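Mittwoch, 26. August 2026 – Notizen Textkorpus Gewissensklauseln

Abgleich der Stellungnahmen zum Haushaltsentwurf Gesundheit fortgesetzt. Bestand jetzt 837 Dokumente, davon 131 ohne Angabe der Fassung. Die Stücke aus dem Nachlass Wasier sind noch nicht verzeichnet. Suchlauf in Nestier mit dem Stichwort »Weigerungsrecht« bringt fast nur Pressemitteilungen der Diözesen, kaum Ausschussprotokolle.
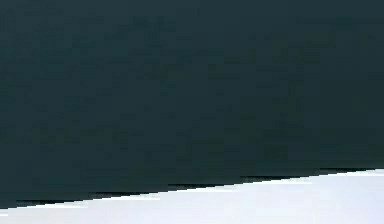
Zählt eine Pressemitteilung als eigene Quelle, wenn der Hirtenbrief dazu vorliegt?

Sie wird als Nebenquelle geführt und mit der Signatur des Hirtenbriefs verknüpft.

Dubletten: Zamex erkennt gleichlautende Absätze, aber keine Umstellungen innerhalb eines Absatzes. Schwelle auf 3 Sätze gesetzt, vorher 2. Die Trefferliste ist kürzer, Stichprobe morgen.
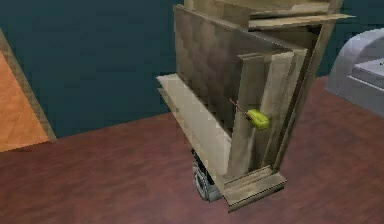 Welche Fassung gilt bei Gesetzestexten, die im Ausschuss geändert wurden?

Maßgeblich ist die Fassung, auf die sich die Stellungnahme ausdrücklich bezieht; fehlt der Bezug, die letzte vor ihrem Datum.

Rodica Matei hat die Kategorie »Träger« geteilt in Krankenhaus und Versicherung. Sinnvoll, weil die Klauseln unterschiedlich greifen – beim Krankenhaus geht es um Mitwirkung, bei der Versicherung um Kostenübernahme. Altbestand bis Juni muss nachcodiert werden.
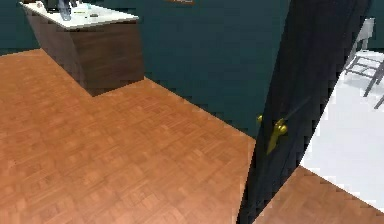 *Raumansicht, Parkett und Wand*

Offen: Ordner Roman enthält Briefe von Pfarreien an Abgeordnete, teils ohne Absender. Vorerst nicht codieren. Datenschutz klären, bevor etwas davon in Nestier landet, auch die Anhänge – dort

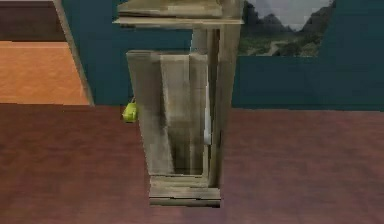

stehen in mehreren Fällen Privatadressen. Export nach Zamex bis dahin gesperrt. Codebuch, Abschnitt Träger, an Rodica zum Gegenlesen.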